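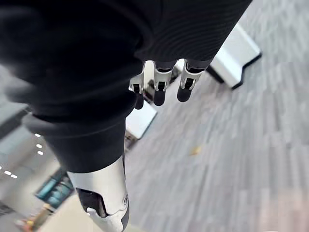 Jistex Open Day: The Three-Finger Hand, Reviewed

14 Jul 2024

Print this page | E-mail this to a friend

I've been meaning to get to one of the Jistex open days for a couple of years now, and this summer I finally made the drive (127 miles each way, with one very bad sandwich in the middle). I went for one thing. Plollitz has been talking up its new three-finger hand in every newsletter, and I wanted to see it do some real work before I let myself get excited about it.

So, the looks first. White shells, little black inserts partway down, rounded black tips. It's a neat piece of design and it goes well with the glossy white limbs. The robot had a big black knit cover over a good part of it too, and I want to talk about that, because I think covers get ignored in reviews. I like a soft cover! It makes the whole machine feel less like a dentist's chair. But this style is roomy, and roomy fabric bunches. If I were buying, I'd ask for a closer cut near the wrist, and I'd ask how it washes. The person at the desk said cold water and no dryer, which is the same rule as my good sweaters.

Now the demo. It ran for close to half an hour on the carpeted part of the hall, and the job was picking up household stuff and handing it over. A sponge went fine. A paperback went fine on the second try. A set of keys took three tries and a lot of patience from the crowd, and when the hand finally got them there was a real cheer – I may have started it. Soft things are clearly its strong point. Thin flat things are not, and a playing card beat it completely.

What I liked best was how gently it let go. I've used the older Wornex gripper at a friend's shop, and that one drops things like it's mad at them. The Plollitz hand waits until you've got a hold, then opens slowly. After ten minutes I'd stopped flinching.

The bad part is the price. The hand alone is $3175, and the cover is another $245, which made me laugh out loud at the desk (sorry, desk). You can get last year's two-finger model for $1142 if you don't mind fewer tricks.

Would I buy it? For a school lab or a serious hobby bench, yes, I think so. For my garage, not this year. There's another open day in October and I'll probably go again, with my own sandwich and a deck of cards.

Print this page | E-mail this to a friend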